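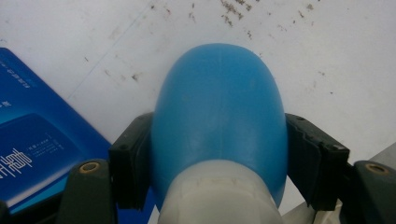 Galería: material de mesa, taller Clistumdale
Sábado 11 de marzo

 Cada pieza lleva su número de ficha.

Ficha 3. Pieza azul mate
Cúpula alargada con línea de molde vertical. Base cilíndrica blanca, escalonada junto a la unión.

Ficha 30. Lámina gris clara
Manchas pardas en banda y ojal blanco cerca del borde. Contorno curvo muy tenue. Limpieza pendiente.

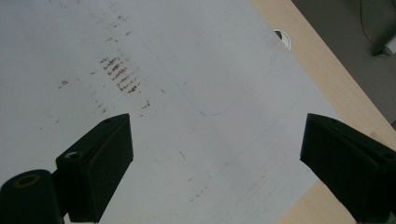
Archivo
Fichas anteriores: carpeta Alletti, estante 200.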